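# A morning at the Turnus repair workshop

Turnus opened its phone and tablet repair workshop to visitors in September, and I went along mainly because I have a seven-year-old tablet that no longer gets updates and wanted to hear what people in the trade think about that.

The workshop is on the first floor of a converted print works, above a bike shop. Doors opened at 9.30 and the tour was limited to 40 people, split into two groups. Mine started at the intake desk. Every device that comes in is logged with its model, its software version and whether it is locked to an account. The last of these causes the most trouble. If the owner has forgotten the password and can't prove they bought the thing, Turnus won't touch it, and quite a few second-hand phones get sent back for that reason.

After intake comes backup. I hadn't expected this to be a separate stage, but it has its own room and its own machines, which are not on the office network. They use a program called Otach to take an encrypted copy before any repair that might involve a restore. The customer picks the passphrase and types it in at the desk. The copy is deleted 7 days after collection. Someone in our group asked what happens if the customer loses the passphrase as well, and the answer was that the copy is then no use to anyone.

The part I had come for was the talk on old software. Turnus sorts devices into those still receiving security fixes, those that get the occasional emergency patch, and those that get nothing. They will repair all of them, but the receipt for the last group carries a printed note advising the owner not to use it for banking or email. My tablet is in the last group. The advice was to sign out of everything important, remove the saved cards and keep it for reading and music, which is more or less what I do already.

There was also a short session on jailbroken phones. The workshop sees fewer of them than it used to. The usual complaint is that a phone won't take an update, or has taken one and got stuck on the restart. Staff put the standard software back on and do not reinstall whatever was there before. One visitor was unhappy with this and said so at some length. I thought the policy was fair enough, though the sign explaining it could be easier to find.

Indivon, who supply the test software, had a stand by the stairs. Their program runs through the touchscreen, speakers, cameras and sensors in order and prints a sheet of results. I tried it on my own phone. It took 40 seconds and reported a weak lower microphone, which explains why my sister keeps asking me to speak up. The stand was busy and I didn't get to ask about prices.
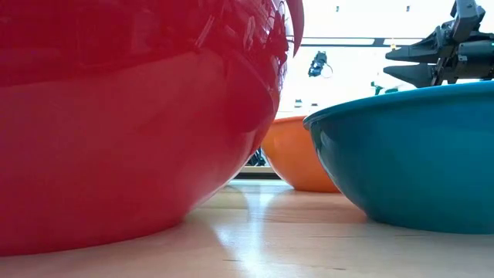 Coffee was at 11, with a question session afterwards. Most of the questions were about batteries. Turnus replaces them while you wait if the model is in stock, otherwise you need to book. On some newer phones a replacement brings up a warning message in the settings even when the work has been done properly, and they now show customers this before starting - it saves an argument later.

The final stop was data wiping, done with a tool called Ambrose. Each wiped device gets a certificate with its serial number, and you can ask for a copy by email. I found this part slow, as there isn't much to watch except a progress bar.

Practical notes: there is no lift, the bike shop's customers use the same car park, and you should charge your phone before you go if you want it tested. Entry was free. The next open morning hasn't been announced yet, but there is a mailing list at the desk and I put my name on it.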